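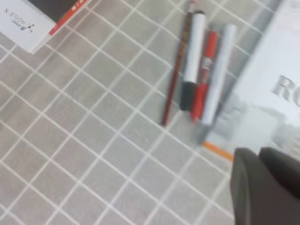 3.2 Layout of the work surface

I put the arm together in my garage over one winter, with a lot of help from Wayne Kowalchuk, who has a drill press and I don't. We called it Lirell. For the pick trials I wanted plain stuff you'd find on any desk, so the pencil, the red pen and their neighbours went side by side, close enough that a sloppy approach would knock two at once. Boxes and books went around the outside. The surface has a grey and white grid on it, and I'd half expected those light lines to confuse the edge finder - they did, quite badly, until I raised the threshold.

Figure 4. Wrist camera view with the ROS book in the middle, writing things to its left and the mesh pen holder behind.

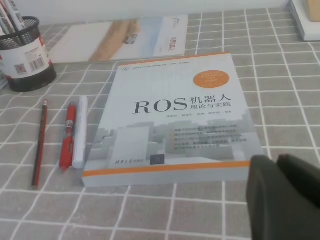
3.3 What the wrist camera gets wrong

We logged 385 tries in total and I threw out 30 where the power supply sagged, which left 355 for the analysis. Most of the misses were on the pencil. It's the thinnest thing out there, and if the wrist is still travelling when a picture gets saved, everything goes soft and the colours smear into the grey. Books gave us far less grief, though printing on a cover sometimes got picked up as an object of its own (Manon McKinnon spotted that one in the logs, not me). 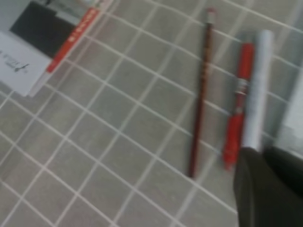

My fix was pretty basic. I made the arm sit still for 612 milliseconds before each capture, a number I got to by fiddling, and took the sharpest of 11 shots. It's slower and Wayne complained about the wait, but the pencil misses dropped enough that I left it in for the rest of the trials. A stiffer wrist bracket would probably do the same job, and I've got one half cut on the bench.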